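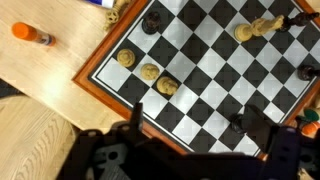

Wrist view: board, gripper and several pieces lying on their sides.

Home | Projects | Data | People | Contact

# Kedar: student chess manipulation set

Read this before you download anything. Kedar is a set of recordings from a student project on picking up and placing chess pieces with one robot arm. It's not a chess engine, and I'd be wary of anyone who tells you it shows a robot playing chess. No recording has a full game in it.

## What's in it

- 507 episodes, each one attempt at moving one piece
- 2 views per episode, one from the wrist and one from beside the bench
- a text label with the instruction, such as "stand the light pawn up"
- a success flag (see Labels, and don't trust it too far)

We started with 1369 attempts. The rest were dropped for missing views, bad timing or an arm that never left its start position. I'd have dropped more. The team voted and I lost.

## Setup

One arm, one bench, one wooden-framed board, light and dark pieces. Positions weren't set up to be legal. Other things share the table with the board, and what they are changes between sessions.
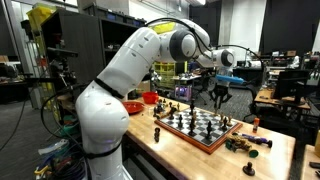
Side view: the arm over the board, with the gripper near its right edge.

## Labels

The success flag was set by whoever was at the keyboard. Pejman Dehghan went back over a sample of 17 and disagreed with the flag on nearly a third of them. Most of the arguments were about pieces that landed on a line between squares. We wrote a rule for that in December and applied it to new episodes only, so older flags follow whatever the operator felt was fair.

"King" and "queen" are mixed up in a fair few instructions. From above, a toppled king and a toppled queen look much alike, and the people typing were tired.

## Baselines

`laur` is a plain imitation model. `gokness` is the same thing with the wrist view cropped. Gokness scores higher on our test split, but the split was drawn from the same sessions as the training data, so I wouldn't read much into it. Neither has been tried on another board. Please don't cite the numbers as evidence of general grasping ability.

## Known problems

- The gripper hides part of the board in many wrist views.
- Colour is a giveaway. A model can get a long way by learning light versus dark and ignoring shape.
- Clocks on the two views drift. Use `cotis/align.py` and check the result by eye.

## Use

Fine for coursework and for practising on messy data. If you get a good result, try it on your own board first and then tell us.

Last edited 03/04/2019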